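Jan 7, 2023. Bench notes, detergent bottles, label wear

Continuing the handling check on the orange detergent bottles. Table laid out as before: green board, yellow taped pad on the left. Bottles are handled lying on their sides.

Going by the Trultow sheet, a label is marked "worn" once an edge lifts, and "replace" once print is lost. Applied that to the front label first.
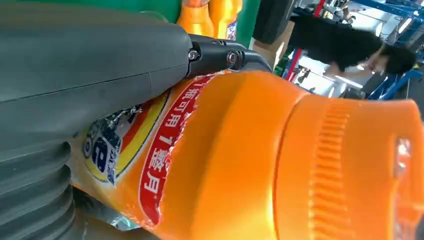

Front label, red banner side (1瓶可用1整月). Edge wrinkled and lifting, white border showing. Banner legible.

Text is intact, so "worn" and no more. Lot is Plullby 276. Chunhua Dai wants the lot number on every line of the log from now on; I had been writing it at the head of the page only. 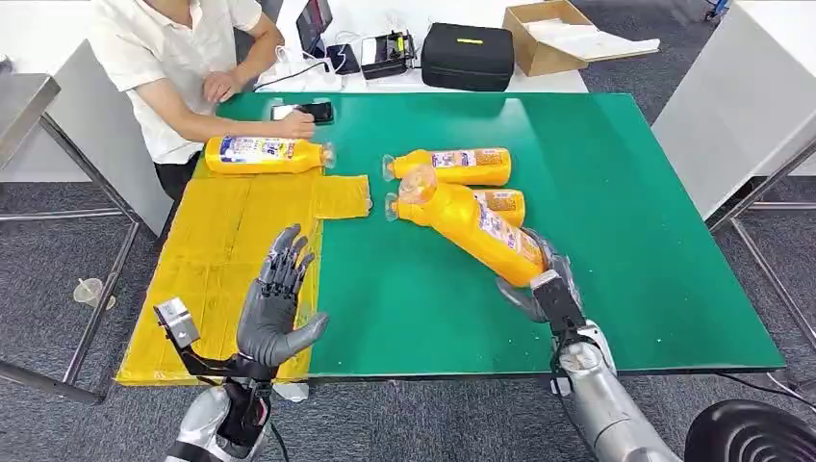
Pad needs retaping at some point. The seams and creases will catch a label edge that is already up. Have asked Tan for another roll of the yellow, none in the drawer. Spare labels: 21 in the Zarkard folder, same stock as the July batch.

Back label next.
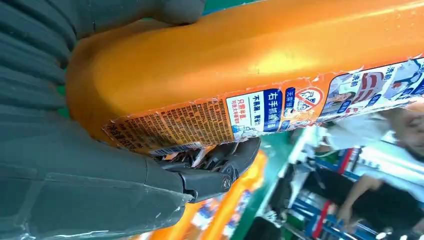
Small-print side. Upper edge torn, flaps and white fibers. Blue strip reads 右手抓瓶.

Torn paper is not covered by the sheet. Logged as "worn, torn edge" pending an answer from Chunhua. Do not trim the flaps, it changes the grip area.

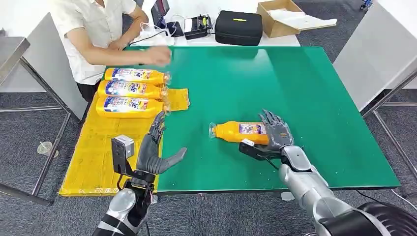 Still open: whether to press lifted edges down with clear tape or relabel. Tape adds a ridge. Leaning toward relabeling up to 9 bottles and leaving the rest as a control.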